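Search this site Enter keywords Go

Minutes of the Household Storage Working Group, Flesterstead
Posted in May by Sadao Kobori, Recording Secretary
Filed under: Meetings & Minutes

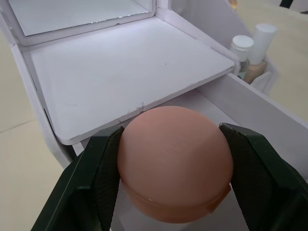 1. Opening. The meeting was called to order at 6 p.m. in Room 103. The minutes of the previous meeting were approved without change.

2. Small vanity organizers. The group reviewed the use of the white vanity organizer for toiletries. Members agreed that round lidded containers should be kept in the drawer and that the shelf should be left clear. The Podville branch asked that lids face up in all cases. This was accepted.

3. Labeling. Ms. Ikeda noted that containers with plain lids are hard to tell apart once several are stored together. It was moved that labels be placed on the lid and not on the side. The motion carried, with 2 members abstaining.

4. Purchasing. A quote of $1,339 was received from Trarel for additional organizers. Members questioned the delivery charge and the depth of the drawers. The Secretary was directed to request drawer measurements in writing before any order is placed.

5. Other business. The Podville branch requested a copy of the current storage list. The list will be sent once the item names under "Bath and Vanity" have been corrected.

The meeting adjourned at 7:15 p.m.

Respectfully submitted,
Sadao Kobori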